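Two Arms in a Box: How a Tidying Robot Gets Built

At the Tunstead shared workshop, people are building a robot they call Kamis. It has two arms, and its job is to pick things up and put them where they belong. That sounds easy. You do it every day. For a robot, it takes a lot of work.

Each arm has 4 main parts. The shoulder is bolted to a plate so it can't slide around. Next come the upper arm, the forearm and the gripper, which works like a hand.

The builders made a frame from aluminum beams and put both arms on a rail at the front. Then they covered the walls with flowery wallpaper. Real homes have busy walls, and a robot has to learn to tell a flower on the wall from a thing on the floor.
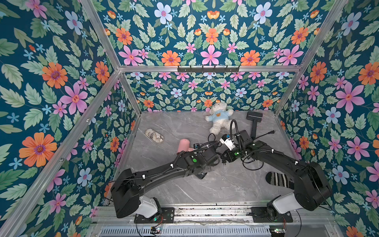

Different things need different kinds of grabbing. A teddy bear is soft and squashes when you squeeze it. A hair dryer is hard and has a round nozzle. A sock is floppy, so it changes shape every time it is lifted - and that makes it one of the hardest things to pick up.

The cables matter too. They carry power and messages to the motors. If a cable hangs down, it can catch on something, so the builders clip it along the arm. They leave a little slack at the joints so the arm can still bend.

Kamis practiced with one sock 262 times in October. The first 50 tries were very slow. After each try, the builders wrote down what happened and put the sock back in a new spot.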